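Revbridge is looking for an Equipment Planning Coordinator, and for six to eight people from small packing and shipping businesses who will help that person get the numbers right. Both calls are on this page. Read whichever one applies to you, or both!

## The job: Equipment Planning Coordinator

Part time to start, with a real chance of going full time once the second bench is approved. You would report to Kaj Grímsdóttir, who runs planning.

We help small businesses work out whether a two-armed robot bench makes sense for them, what it would cost over its whole life, and what to buy first. Most of our clients pack things in cardboard all day. They have a back room, a tight budget and a quote from a seller that covers the arms and very little else. Our work starts with everything the quote leaves out: the table, the grippers, the spare finger pads, the cables, the floor space, the training hours, the boxes you use up while testing. 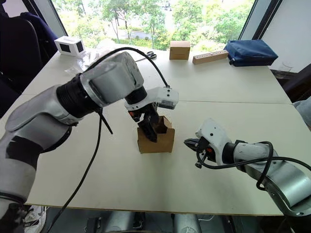
We love this part of the work. A good equipment plan is a wonderfully practical thing, and when a shop owner can open a spreadsheet and see what year two looks like, the whole conversation changes. You stop talking about whether robots are coming and start talking about shelf space and service visits.

### What you would do

- Build and maintain cost sheets for one-bench and two-bench setups, from first quote to resale
- Call suppliers, compare lead times and ask the dull questions about shipping, returns and warranty
- Keep our spare parts list current, down to the last cable tie
- Sit at the bench with the operators at least one morning a week and write down what gets used up
- Turn all of this into a short plan that a busy owner can read over coffee
- Look after our own purchasing budget, including the $3000 we set aside for small tools and consumables

That morning at the bench matters to us. Box work looks simple on paper, and then you find that a task you priced as one step wants both arms, a different pad and a bigger table. 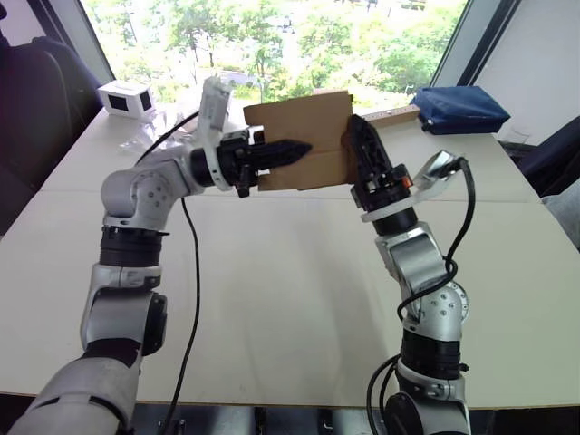 *Two arms sharing a flat piece of cardboard at our bench.*

### What we hope you bring

You have bought equipment for somebody before. It could have been ovens for a bakery, sewing machines for a school or forklifts for a warehouse. We don't mind which. You are comfortable with spreadsheets and you label your columns. You can read a quote and notice that installation is missing.

No robotics background is needed. Amado Ocampo will teach you the bench side, and he's a patient teacher who really enjoys it (ask him about gripper pads and clear your afternoon). If you already know arms and grippers, great – tell us what you'd want to learn about budgets.

You'll need to be on site for the bench mornings. The rest can be done from home if your phone signal is decent.

### Current projects you'd step into

**Javier** is our shared planning sheet, named after the first client who asked for one. It tracks purchase price, running costs and downtime in a single file. It works well but it has grown in all directions, and we'd be delighted to see someone tidy it.

**Stustance** is the newer one. It is a checklist for judging whether a room is ready for a bench: power outlets, table height, light from windows, room for a chair and a person in it, where the cables go. The draft has 91 items. Kaj thinks that is too many and Amado thinks it is too few, so you'd be walking into a lively debate.

**Wear and replacement.** We want to budget for parts that wear down before anyone is caught short. Right now our estimate for finger pads is a guess with a dollar sign in front of it. You'd help plan a proper log, agree on when a part gets swapped and work out how many spares a small shop should keep on the shelf.

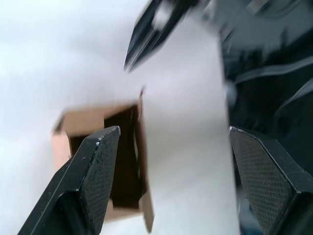

Amado Ocampo: Please put in the ad that spares belong in the first order. I've read plenty of plans where the arms get every dollar and the pads are "to be discussed." If the new person fixes only that, I'll be happy.

Consider it put in. It also gives you a fair idea of how feedback works here. People say what they think, early, and then they help.

## The call for participants: owners and shift leads

For the September round we want to hear from people who pack, fold, fill or unpack small boxes as a regular part of the working day. You don't have to own a robot, or want one. If you looked into it and decided against it, we'd especially like to talk with you.

Taking part means:

1. A phone call to go over what you pack and how your space is laid out
2. A Saturday visit to our bench, with lunch, where you can watch box handling up close and ask anything
3. A draft equipment plan for your own shop, which you then pick apart with us

You keep the plan. There is no fee, and we don't sell arms or take a cut from anyone who does. Bring a few of the boxes you use every day, flat or made up, whichever is easier to carry.

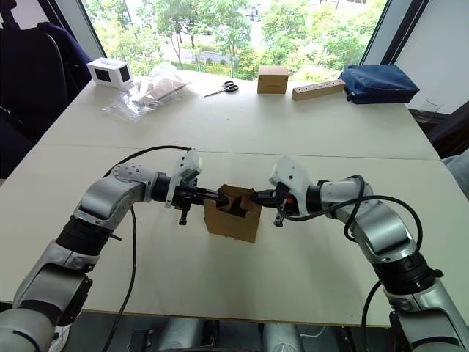
*Small open box held between the left and right grippers.*

We're looking for a mix of businesses. Shops shipping up to 1000 boxes a month are the best fit for this round, and very small ones are welcome. Gustton, our partner for the visits, is handling travel for anyone coming from out of town, so mention it on your first call if that's you.

## How to reach us

For the job, send a résumé and one page on a purchase you planned: what you bought, what you forgot to budget for and what you'd do differently. The page counts for more than the résumé. Address it to Kaj Grímsdóttir at the Revbridge office.

For the participant round, a few lines to Amado Ocampo will do. Tell him what you pack, how many people do it and which Saturday hours suit you. Calls are best after 5 p.m., when the bench is quiet and he can hear you.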